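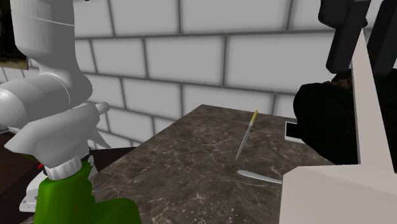
Kapitel 4
Beschaffungsplanung für Manipulationszellen

4.1 Vom Arbeitsplatz zur Stückliste

Die Investitionsrechnung für einen Roboterarm beginnt beim Arbeitsplatz und bei den Gegenständen, die dort gegriffen werden sollen. Traglast und Reichweite stehen im Datenblatt und lassen sich zwischen Anbietern vergleichen. Der Aufwand für Greifer, Sensorik und Einrichtung ist dagegen vom Teilespektrum abhängig und fehlt in vielen Erstangeboten ganz.

Als durchgehendes Fallbeispiel dient in diesem Kapitel das Projekt Wendthorpe. Gegenstand ist eine simulierte Küchenarbeitsfläche, an der die Anforderungen ermittelt werden, bevor Hardware bestellt wird. Die Planung liegt bei Radomir Kneževič, die Kostenrechnung bei Cheuk-hei Hsueh. Angeboten haben zwei Lieferanten, Wuvard und Ostarex; der Preisstand beider Angebote ist der 2024-07-06.

4.2 Das Teilespektrum als Kostentreiber

Besteck und Küchenwerkzeug gehören zu den ungünstigen Teilespektren. Die Gegenstände sind flach, schmal und liegen in beliebiger Orientierung auf der Fläche. Ein Messer bietet dem Greifer am Griff eine andere Kontaktfläche als an der Klinge, ein Pfannenwender wiederum eine andere als eine Gabel. Für die Planung folgt daraus, dass die Fingergeometrie als eigene Position zu führen ist -- mit Reserve für mindestens eine Überarbeitung.
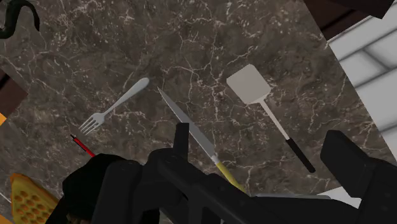
Abb. 4.2: Gabel, Messer und Pfannenwender auf der Arbeitsfläche (Simulation, Projekt Wendthorpe). Im unteren Bildteil der Greifer.

Hinzu kommt der Untergrund. Eine dunkle, hell geäderte Steinfläche stellt an die Bildverarbeitung andere Anforderungen als ein einfarbiger Tisch. Ob die vorgesehene Kamera genügt, ist vor der Bestellung zu prüfen; eine nachträgliche Umrüstung betrifft in der Regel auch Halterung, Verkabelung und Kalibrierung.

4.3 Gliederung des Budgets

Im Fallbeispiel steht ein Gesamtbudget von 80 Tausend Euro zur Verfügung. Es wird in folgende Positionen gegliedert:

Arm mit Steuerung
Greifer und Fingersätze
Kamera und Beleuchtung
Simulationslizenz Tsao, Laufzeit 12 Monate
Integration, 200 Arbeitsstunden
Schulung und Ersatzteile

Die Integrationsstunden werden auch dann als Kosten angesetzt, wenn eigenes Personal sie leistet. Andernfalls erscheint das Angebot mit dem niedrigeren Gerätepreis günstiger, als es im Betrieb ist. Die Lizenz ist so zu terminieren, dass sie die Inbetriebnahme einschließt; im Projekt Wendthorpe beginnt ihre Laufzeit im August.

Abschnitt 4.4 behandelt die Gewichtung der Positionen im Angebotsvergleich, Abschnitt 4.5 die Abschreibung.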